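The Long Table in January
Notes from the Naltham Supper Club
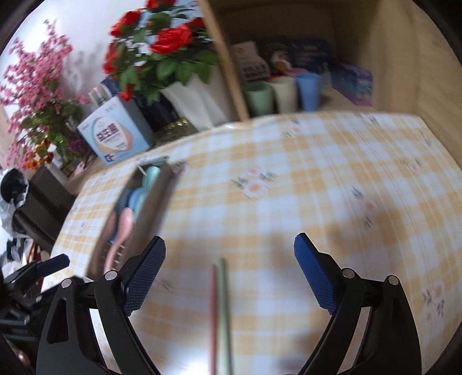

I meant to write this right after the holidays, and then the holidays went on being the holidays for a good while longer than the calendar said they would, so please forgive me. January is an odd month for a supper club. People have either eaten so much that they can't face another potato, or they've been cooped up for so long that they'd come out for a bowl of plain broth if it meant talking to somebody new. We had plenty of both kinds last time, and I think they did each other good.

For those of you who have joined since the fall (welcome, welcome!), we meet on Wednesday evenings in the old feed store on Egger Street, doors at half past five, food on the table at six or whenever the oven agrees. You don't need to sign up. You don't need to bring anything either, although if you have a jar of something you are proud of, we will always find a spoon for it. Supper is whatever was good and cheap that week, and there is always a pot without meat in it.

What I really want to talk about this month is soup, and in particular the question of bread in soup, which started as a passing remark from Ambros Steiner and took over the entire evening. Ambros grew up with a soup that his grandmother made from stale rye, caraway, onions and not a great deal else. He had been asking for it since before Thanksgiving, and I had been putting him off, partly out of cowardice. I had never made it and I had a picture in my head of gray paste. Well, I was wrong, and I told him so in front of the whole table, and now I am telling the rest of you.

The way we did it was this. You cut up a good pound of old rye bread, the heavier the better, and toast the pieces in a low oven until they are dry all the way through and a shade darker than you think they ought to be. Meanwhile you cook down your onions in butter, slowly, and I do mean slowly – I gave them the best part of an hour and could have given them longer. A spoonful of caraway goes in near the end so it warms up and you can smell it from the street. Then stock, and the bread, and a quiet simmer until everything has slumped together. Ambros says you beat it with a whisk and leave it lumpy. Silvan Leitner says you put it through a food mill like a civilized person. We made one pot of each, which meant washing the big pot twice, and I am not going to report who won because I have to go on living in this town.

I will say that a splash of cider vinegar at the very end made both pots better. I'd also say to salt it late. Rye bread has more salt in it than you'd guess, and the stock had some too, and the first taste I took made my eyes water a little.

There was also a good deal of talk about what goes on top. We had chives from somebody's windowsill, fried onions, a bowl of sour cream, and a plate of sausage slices for those who wanted them. Vratislav Matoušek brought a garlic soup of his own on the side, very thin and very strong, which he takes when he feels a cold coming. He claims to have had 2 colds in his adult life. I had a cup of it at the end of the evening and drove home with the windows down.

Now for some housekeeping, and I'll try to keep it brief, though you know me.

The dish fund stands at $535 after the December supper, which is wonderful and more than I dared hope for. You may remember that we lost a whole stack of soup bowls in October when the shelf came away from the wall. I have been looking at a set from the restaurant that is closing out on the Takine road. They are plain white, wide and a bit heavy, the sort you can warm your hands on, and the owner will let us have them at a fair price if we carry them out ourselves. If you have a pickup and a free morning, I'd love to hear from you. There may be a pie in it.

The bigger matter is the stove. I've mentioned before that the left side of the oven runs hot and the right side hardly runs at all, so that every tray of rolls comes out as two different recipes. Mathias Kälin had a look at the back of it and made the kind of noise that you don't want to hear from a man holding a flashlight. He can patch it for this winter. A used replacement, with the hookup, would come to $2,000, and there's no hurry about it yet, but I would sooner start thinking in January than start panicking in June. If you have ideas for raising some of it that don't involve me singing, come and find me by the coffee urn.

Our recipe swap has moved over to Givow, where Silvan Ortner has very kindly set up a page for us. I was dragging my feet about this, as several of you pointed out, because I like a card with a butter stain on it. But I sat down with it on Sunday after lunch and it's easy enough. You can type your recipe in or just take a photo of the card, stains and all, and the thing is done. There are 11 recipes on there already, including the plum dumplings that half of you asked for, and a pickled beet that I intend to try this weekend. For anyone who'd rather keep to paper, the tin box will stay on the shelf by the door where it has always been. Please do put your name on the back of your cards. I have a marvelous one for walnut bars in handwriting I can't place, and I'd like to thank whoever it was, and also ask what "bake until right" means.

While I'm on the subject of paper, would whoever borrowed the big preserving book please bring it back when you're finished? Take your time, marmalade season is marmalade season. I only want to look up one thing about lemons.

Next month I'd like us to try dumplings as a group, meaning that everybody makes them, at the table, with flour up to the elbows, before anybody eats. We did this once, years ago, in the old hall, and the dumplings came out in every size from a marble to a baby's fist, and they were all eaten. I'll make the dough ahead so it has time to rest. If you could come at five in place of half past, and wear something you don't mind, we should be eating by a quarter to seven. Children are very good at this and should be given the important jobs. I'm thinking of a potato and farmer's cheese filling, and a cabbage one with plenty of pepper, but if your family does something else I would love to know about it before I go shopping.

A few small thank-yous before I let you go. Thank you to everyone who stayed behind to sweep, and to the person who salted the front steps before any of us got there. Thank you for the apples, which became sauce, and for the second lot of apples, which are going to become sauce as well. And thank you to Ambros for being so patient with me over his grandmother's soup. He took the last quart home in a pickle jar, wrapped in a dish towel, and I would like the towel back at some point, please, Ambros, as it's one of the good ones.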